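### 4.2 View gating for close-range wrist observations

The policy receives two image streams: one from a small camera at the wrist and one from a fixed camera that covers the tabletop. Both are resized and encoded separately, and the resulting tokens are concatenated before the action head. In the baseline, every token has equal access to the attention layers regardless of what the view contains. This works well during transit, when both cameras see most of the workspace. It works poorly in the last few centimeters of an approach, when the nearest object takes up a large share of the wrist view and its edges are too soft for the keypoint head to place.

We measured this effect on the Caltville split of the Loureiro recordings. Of 1,465 annotated approach segments, 827 contain at least one wrist image in which no keypoint passes the confidence threshold. The baseline does not treat such an image as missing. It produces a pose anyway, and the pose drifts toward the mean of the training set.

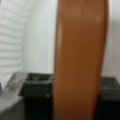

To limit this drift we add a scalar gate to the wrist stream. The gate is computed from two quantities: the local gradient energy of the image, averaged over a coarse grid, and the disagreement between the wrist pose estimate and the pose propagated from joint encoders. Both are cheap. The gate multiplies the wrist tokens before concatenation and is trained jointly with the policy, with a small penalty that keeps it from closing during transit. We found that gradient energy alone was not enough – a plain wall also scores low, and the gate then closed in free space where the wrist view still carried useful motion cues.

When the gate falls below 0.2, the planner stops replanning the lateral components of the motion and holds the last accepted target in the base frame. Depth along the approach axis remains under impedance control. The held target expires after 30 control cycles. If the gate has not reopened by then, the arm backs off along its entry path and requests a new estimate from the fixed view.

The fixed view has its own failure mode. On the table-setting tasks in the Tillinside set, the forearm passes between the camera and the plate, and thin or draped material near the tool hides part of the rim (Figure 3). Segmentation of the plate then splits into fragments, and a naive centroid shifts away from the arm. We fit an ellipse to the visible rim fragments and reject fits whose residual exceeds a fixed bound. The arm itself is masked using its rendered kinematic model. Soft material is not in that model, so no mask is applied to it and the ellipse fit has to absorb the error.

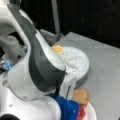 **Figure 3.** Fixed view with the arm over a paper plate. White draped material below the gripper tip partly covers the front of the plate; a square slice of cheese lies at its upper left edge.

Small food items are handled as separate instances and are not used in the rim fit. An early version merged them with the plate when they touched the rim, which biased the ellipse outward on that side. Assigning them their own class removed the bias but raised the number of rejected fits on plates with strong creases, and we relaxed the residual bound to compensate.

The gate and the ellipse fit run in the same process as the perception node, with timestamps aligned to the encoder clock. Logging uses Dalesthorpe, our replay tool, which stores the gate value, the held target and the fit residual beside each command. All ablations in Section 5 were computed from these logs on 287 held-out segments, with thresholds fixed before evaluation. We did not tune the gate per task.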